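Okgate Fixtures and Results Portal
Support ticket 3563: Under-16 league table showing incorrect points
Status: Resolved

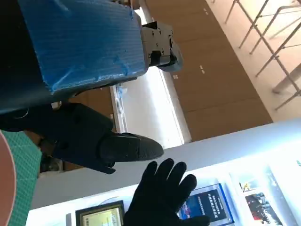 Blue-taped arm segment and a raised hand in a black glove.

Reported by: Pereck Gaelic Games Club, registrar's office
Handled by: Okgate Support, second line
Priority: Normal
Area affected: League tables, juvenile football

Description of fault
The club reports that the Under-16 Division Two table places Pereck fourth on 8 points. According to the club's own records the team should stand second on 10. The match page for the round five fixture shows the correct score, and the referee's report has been accepted. The same error appears on the public website and in the mobile application.

Entry 1, 09:15
Ticket received and acknowledged. The club was asked to confirm the fixture in question and to state whether the result had been entered by the home club or by the county fixtures office.

Entry 2, 10:40
The club confirms that the match was first listed for August, was postponed owing to a waterlogged pitch, and was played in September at a neutral ground. The result was entered by the fixtures office.

Entry 3, 11:25
Fault reproduced on the test copy of the competition. When a postponed fixture is given a new venue, the portal creates a second fixture record. The score had been attached to the second record, while the table was still reading from the first, which remained marked "Postponed". No points were therefore awarded to either side.

Entry 4, 12:10
A manual recalculation of the table was attempted and made no difference. The cached copy was then cleared, also without effect. Passed to Plosoneo, who maintain the results feed.

Entry 5, 14:30
Plosoneo advise that 58 fixtures across all grades have duplicate records of this kind. In most of these no score has yet been entered and the tables are not affected. Four tables require correction.

Entry 6, 15:50
Duplicate records merged for the four tables concerned. Under-16 Division Two recalculated. Pereck now shown second on 10 points, with scoring difference amended accordingly. The opposing club's figures for matches played and lost have also been updated.

Entry 7, 16:20
The club confirms that the website is correct but states that the mobile application still shows the former table. Users were advised to sign out, close the application and sign in again. The club has since confirmed that both now agree.

Action for fixtures offices
Until the next release, please do not change the venue of a fixture marked "Postponed". Enter the new date first, save the record, and amend the venue afterwards. Results already entered should not be deleted and typed in again. Any further discrepancy should be reported on a new ticket, quoting the competition name and round number.

Remaining duplicate records will be merged by Plosoneo under a separate ticket.

Ticket closed with the agreement of the reporting club.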